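## How a Joined Board Is Made

A wide wooden board is seldom one piece. Trees grow slowly, and a plank as wide as a tabletop would need a very thick trunk. Most workshops glue narrow planks side by side instead. The line where two planks meet is called a **seam**.

Grain is the pattern of lines in the wood. It shows how the tree grew. A knot is a darker spot where a branch once joined the trunk.

At the Plistlow workshop, a board is made in this order:

1. Planks are cut to 900 millimeters and dried.
2. The edges are planed flat – even a small gap makes a weak seam.
3. Glue is spread and the planks are clamped for 70 minutes.
4. The board is sanded and trimmed.

## Keeping a Board Still

A board that slides is hard to work on. A table with a grid of holes solves this. Bolts go into the holes next to the board's edge, and the edge rests against them. To fit a different board, move the bolts to other holes.

Look for the seams, the knots and the two black bolts near the front corners. Colored blocks are sitting on top.
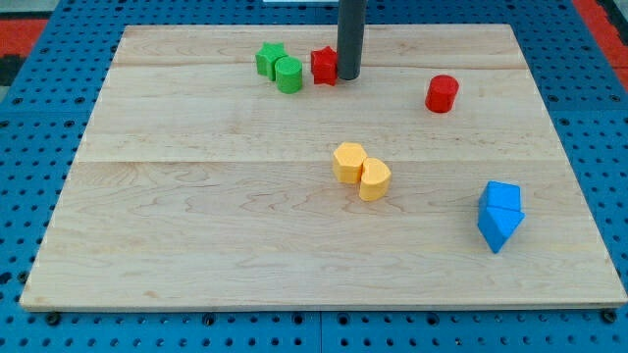
## Words to Know

- **Plank:** a long, flat piece of wood.
- **Pegboard:** a sheet with evenly spaced holes.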